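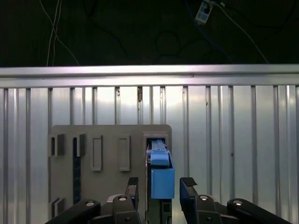

Wikasis brings the Fisovora fitting board to training rooms in Clarport

5 min read

CLARPORT, February – Wikasis, a maker of training equipment for workshops and technical schools, has today announced the Fisovora, an upright board for learning and practising how parts are fitted into their places. The board is now available to order for schools, training centres and company workshops in Clarport and the surrounding region. The first deliveries are planned for next month.

The Fisovora is a flat grey panel with a matte face and rounded upper corners. Its face carries openings of different shapes, among them a small square opening with a raised lip and a long narrow slot that runs vertically. The loose parts are made to go into these openings. A light blue block, for example, belongs in the rectangular slot at the upper right of the board, and it stays partly outside when it is seated, so it can be taken hold of again for the next try.

The task is easy to explain to a beginner. Take the part, bring it to the opening, turn it until it has the right direction, and put it in. To do it well every time is more difficult, and this is the skill which many workplaces in our region have asked us to support.

Why the board is standing up

Most fitting exercises are done on a table. The learner looks down on the work, and the weight of the part helps to bring it into the hole. In real work it is often different. A cover is fixed on the side of a cabinet, a plug goes into the back of a device, a fuse holder sits on a wall. The part must be held at the right height and pushed forward, and it does not fall into its place by itself.

During visits to workshops in the past year, our product team heard the same wish many times. The trainers had good exercises for the table but nothing simple for vertical work. Some of them had screwed their table boards to a wall, and the parts fell out. The Fisovora was drawn from the beginning for upright use. It needs a firm background, such as a wall, a metal partition or the back of a heavy bench. It must not be leaned freely against a chair or a box, as the pushing moves it backwards.

Calm colours, clear contrast

For the face of the board we have chosen a grey without shine. In the test rooms we tried also a white face and a glossy one. On the white face the edges of the openings were hard to see under strong ceiling lamps, and the glossy face gave reflections which some learners found tiring after a longer time. With the matte grey the dark interior of an opening can be recognised easily, also from the side.

The light blue of the block was selected for the same reason. A trainer who is standing at the other end of the room should be able to see if the block is in the slot or not. Other shades of blue were tested, but the darker ones disappeared too much when the light in the room was weak.

Tested in working rooms

Before the launch, the board was used for eight weeks by the training department of Moldovan, a Clarport company which assembles small electrical housings. Moldovan received early boards and placed them in its normal training area, with the usual noise, the usual cables and the usual dust. Wikasis asked for this on purpose. A training tool which works only in a clean showroom is of little use for our customers.

In total, 28 learners took part. Each of them practised in sessions of 20 minutes, before the regular shift or in the early afternoon. The trainers wrote down what was difficult and where people stopped. They did not measure speed in the first half of the test. This was the decision of the Moldovan training department, and we have taken it over in our printed guide, where we recommend to practise first without a clock.

"Our learners wanted to be fast from the first moment, and then they pushed the part in at an angle," the training department of Moldovan writes in its report about the test. "When we took the clock away, they began to look at the edges of the slot first. After this the part went in with less force. We would have liked a second size of the block already in the test, and we have told this to Wikasis."

The wish for a second size has been noted and is being worked on. A date for it can't be given yet.

Changes made after the test

The report from Moldovan led to several changes. The most important one is the distance which the block stands out from the face when it is seated. On the early boards it was shorter, and people with large fingers or with work gloves had trouble to take the block out again. Some used a screwdriver to lever it, and this left marks on the slot. The seated block now leaves more of its body outside.

The corners were also changed. The first boards had square upper corners, and these caught on sleeves when the board was carried through a door. The rounded form does not have this problem and is more pleasant to hold.

A request which we did not follow was to print numbers next to the openings. Several trainers liked the idea, others were strongly against it, as they want learners to find the right opening by its form. The face stays without print. Customers who prefer numbers can put small stickers on the board, and they can be removed later with warm water and a soft cloth.

Suggestions for the practice area

The guide that comes with the Fisovora gives one chapter to the room. It was written together with the trainers who used the early boards, and it is short. The main points are these:

The upper openings should be at chest height of the person doing the work. If several learners of different height share a board, choose the height for the shortest one.

Light should come from the side or from above at an angle. A lamp directly behind the learner puts a shadow on the slot just when the part arrives.

Keep a shallow tray below the board. Parts will fall, especially in the first days, and a block that has rolled under a bench costs more time than the exercise itself.

Wipe the face and the openings once a week. Fine metal dust collects on the lower lip of an opening and makes the part sit badly. Do not use oil. A dry brush is enough in most rooms.

Cables can run above the board, but they should not hang over the face.

Check the block for worn edges from time to time. A worn block goes in too easily, and the learner gets a wrong feeling for the fit. Replacement blocks can be ordered separately.

From first try to routine

The exercises in the guide begin with one part and one opening. The learner seats the block, takes it out, lowers the arm completely and starts again. To lower the arm is important, as otherwise only the last small movement is practised and not the way to the board. After this come exercises with a changed starting point, from the left, from the right and from below. The later exercises are done with a partner, one seating the part and the other watching the gap along its edges.

There is no final test and no certificate. Some customers have asked for it, and they are free to write their own. Wikasis sees the board as a tool for daily practice, comparable with scales for a musician, and prefers to leave the judging to the trainers who know the work of their company.

Availability and ordering

The Fisovora can be ordered directly from Wikasis in Clarport. Every order includes the board, its parts, the fixing material for a wall or a bench back, and the printed guide. Schools and public training centres can borrow a board for up to eight weeks before they decide. The loan is free, only the transport must be paid. The number of loan boards is limited, and requests are answered in the order in which they arrive.

Customers who took part in earlier test rounds will be contacted by us and can change their early board for the current one. Please keep the old block in this case and do not use it with the new board, because the fit is slightly different.

The board can also be seen and tried in the Wikasis demonstration room in Clarport, on working days from 9 am to 4 pm. Groups of more than five people are asked to register before they come. Parking is behind the building, please use the second entrance, as the first one is for deliveries.

About Wikasis

Wikasis develops and produces training equipment for manual and technical work. The company is based in Clarport and supplies workshops, technical schools and training centres. Its range includes practice boards, sorting trays and measuring exercises for beginners and for experienced workers who change to a new task.

Media contact

Wikasis, press office, Clarport. Printed copies of the guide are available for editors on request. Questions about loan boards should please be sent to the customer service and not to the press office.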